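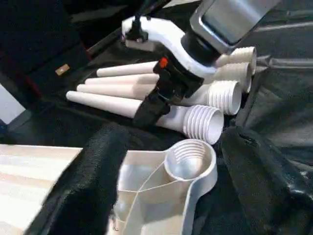

Can machines do the boring jobs yet? (household and shop floor, all views welcome)

ferrous_wheel wrote:
I've been putting yarn cones back in their places by hand for most of my working life, and I would love to never do it again. So that's my starting point, full disclosure! I look after the sample room at Skavden, a small knitting firm, and anything long, tapered and hollow is a pain to tidy. They roll, they slide over each other, and the fat ends never want to sit next to the thin ends. Four white tubes side by side on black cloth, all pointing the same way with the ribbed mouths to the right, is a nice honest test for an arm, with the gripper coming down over the middle of the bunch and a ribbed socket in the white holder in front. I think we're closer than most people on here believe. A few years back I wouldn't have given an arm a chance with anything on soft cloth, and now I'm asking which of my jobs goes first. So, what do you all reckon? What can they do today, at home or at work, that you'd trust them with while you went and made a brew?

pocketlathe wrote:
Love the enthusiasm, but I'm going to be the grump. Trust it while I make a brew? No. Trust it while I stand next to it with my hand near the stop button, maybe.

We had an arm loading blanks at Guven for a winter. When the blanks came in on a tray, each in its own pocket, it was brilliant. It did 862 in one shift and I was very happy to eat my words. Then someone tipped a box of them loose on the bench to "see what it would do" and it spent the afternoon pushing one blank towards the wall.

The tray was doing half the thinking, if you see what I mean.

ferrous_wheel wrote:
But the tray is cheap! I'll happily pour things into a tray if the arm does the next bit. 862 is more than I'd manage before my shoulder started complaining.

marrowfat wrote:
Household side of things, as it's in the title. I have a floor vacuum and a lawn mower and I adore them both. The vacuum has been going since January with no trouble apart from one sock. That's automation, it's in my house, it works, and I haven't pushed a hoover round the landing in months.

What I really want is laundry. Anything cloth seems to be the hard one. A towel is a different shape every time you drop it.

Uwe Kleinschmidt wrote:
Hello all, I work on grippers, so I am biased in the hopeful direction.

marrowfat is right that cloth is hard, and it is hard even when it is only underneath. On a flat steel table you know the height of everything. On crumpled fabric one end of the part sits on a fold and the other end sits in a dip, so your fingers arrive at a slightly wrong angle. With a cone that matters quite a lot. Squeeze near the thin end and it wants to creep out of the fingers. Squeeze near the wide end and you may deform the mouth, if the wall is thin.

The part I find exciting is that people are now training arms on this sort of mess on purpose. When I started we cleaned the table until there was no problem left, and then we solved it!

pocketlathe wrote:
Fair point about the fingers. What about parts that touch each other though? Side by side is where ours gave up. It went for one and dragged its neighbour along too.

Uwe Kleinschmidt wrote:
Yes, the neighbour problem. Slim fingers help, and so does lifting from the outside of the row inwards. Some people nudge the parts apart first. We tried nudging on a set of plastic funnels and kept a tally: 1173 attempts, 159 where two came up together. Most of those were in the first week, before we changed the fingertips to a softer rubber.

I would still call that progress. My own children pick up two biscuits at once far more often.

tansy_b wrote:
Can I ask the boring question. How long did one funnel take? I pack orders at home (soap, mostly) and I can do a box in well under a minute with the radio on. If a machine needs five minutes to do one and then gets one in seven wrong I'm not sure what I've gained.

Uwe Kleinschmidt wrote:
Slower than you, without question. It did run through the evening after we had gone home, so by morning there was a decent pile.

tansy_b wrote:
OK the evening thing does tempt me. I would leave it a pile of soap and go to bed.

hobnail wrote:
I disagree with nearly everyone, sorry. Speed will come and grip will come. The thing that's miles off is knowing when a job's finished. Ask a teenager to tidy the kitchen and you at least get an argument about what "tidy" means. A machine will put every cup in the cupboard, including the one with tea in it.

I fitted a sorting cell at Symonenko with two cameras and a very decent arm, and the sorting was lovely. It also sorted somebody's sandwich.

ferrous_wheel wrote:
Which bin did the sandwich go in?

hobnail wrote:
Rejects. I had to agree with it, to be fair.

marrowfat wrote:
hobnail, I think you're asking too much of it! I don't need it to understand tidy. I need it to do one dull thing over and over - match socks, or load the dishwasher the way I like it - and I'll do the understanding. My mower has no idea what a garden is and the lawn looks great.

hobnail wrote:
Loading a dishwasher is about six dull things and one of them is a wet wine glass. But all right, socks. Call me when it does socks.

pocketlathe wrote:
I'll move a little. If the job is "pick up the long thing, put the wide end in the round hole", and the hole has a bit of give or a lead-in, I can see that going on a bench fairly soon. Getting the thing the right way up would still worry me. Ours could find a part all day long and then turn it the wrong way.

ferrous_wheel wrote:
That's the exact bit I want to try on my cones. There's a second-hand Hekar arm coming to us on Tuesday and I've been given a corner of the sample room and strict instructions not to let it near the good wool. I'm starting with one cone, then two touching. Uwe, what softness of rubber did you end up with on the fingertips?

Uwe Kleinschmidt wrote:
Quite soft, like a pencil eraser. Begin with that and glue it on badly, so you can peel it off again. You will change it.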